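January 2019

Back in Dredbridge, back in the room with the brick wall. I had promised myself a year of self-improvement and so far I have improved my knowledge of mortar.

The wall is the reason we signed the lease, if I'm being fair to my younger self. Everyone wanted exposed brick then. You paid extra for it, like getting a discount coat with the lining torn out and being told it was French. The agent from Trusov ran her palm along it and said "character," and I nodded, and the rent went up 50 a month while I was still nodding.

Character, in practice, means dust. It comes down on the floor every night, a fine orange powder, and every morning I sweep it up and feel like a man bailing out a very dry boat. Last winter I bought a sealer from Oda, the matte kind, and did one test patch behind the door. The patch looks great. It has looked great for 18 months or so it feels, and the rest of the wall has looked like the rest of the wall.

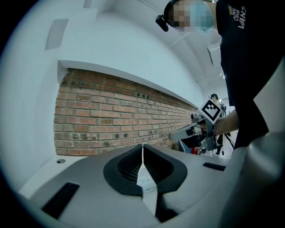

Anyway, the holes. There are small ones along the upper courses and I have a theory about every one of them. A shelf, obviously. A coat rack. Somebody's very ambitious clock. My plan was to fill them, then I read a long page about matching mortar that used the word "sympathetic" 6 times, and I went and made soup instead. The darker patches I am leaving alone. I asked for a quote on having them cleaned and it came back at 555, before tax, and at that price I find I'm fond of them.

The ceiling I have no complaints about. It curves, it's white, it stays up there. The first week I thought the curve would make the place feel like the inside of a bathtub and it does, a little, but a clean one. The ledge where it meets the brick is another matter - it collects everything and needs a ladder, and the ladder is at my sister's.

Dinner from Cusine again, the noodles. Ate standing up.

To do before February: get ladder back. Dust ledge. Decide about the sealer, or move the door so it's always open in front of the good bit.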